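Ninton Textile Care, Rodska site
Minutes of the staff meeting on automated folding, July

Chair: Theresia Nägeli
Minutes: Nikau Dunstan
Start: 2:15 p.m., upstairs break room

1. Minutes of the last meeting
Approved with one correction. The Hofstetter ironer is on line two, not line three.

2. Folding cell
Theresia reported that the Cuvell folding cell stays on flat work until the fall. It handles towels and pillowcases. Garments still go to the hand tables. The cell stops when a piece comes in bunched, and someone has to walk over and clear it. There were 215 stops in June, most of them on dark items.

3. Home recording
Staff who signed up record cloth handling at home with the hand-held grippers, and the hours are paid at the normal rate. The work is picking up, spreading and folding ordinary pieces on a bed or table. The target for the site is 1727 recordings, and 670 have been handed in. Dark fabric is still short on the list, so please choose black or navy pieces where you have them.

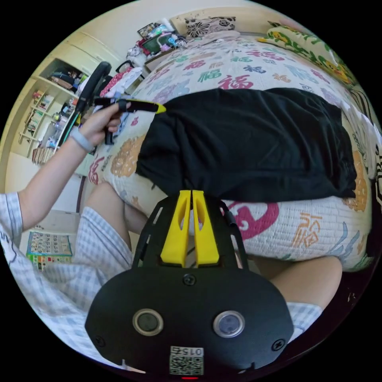
Nikau asked what happens to the hand tables once the cell can do garments, and said people would like to know that before they record any more. Two others agreed.

Theresia said no positions will be cut this year. The plan is to move two people per shift from folding to inspection and clearing stops. She could not speak for next year and will ask for an answer in writing.

It was also raised that clearing stops means more standing and walking than the tables do. A stool at the cell was requested. Agreed.

4. Training
Inspection training takes place during shift hours. Pay grade during training is unchanged. Sign-up sheet is by the time clock.

5. Other
Sorting carts squeak again. Maintenance has been told.

Actions
Theresia: written answer on positions; stool for the cell.
Nikau: post the list of fabrics still needed.

Meeting closed at 3:05 p.m.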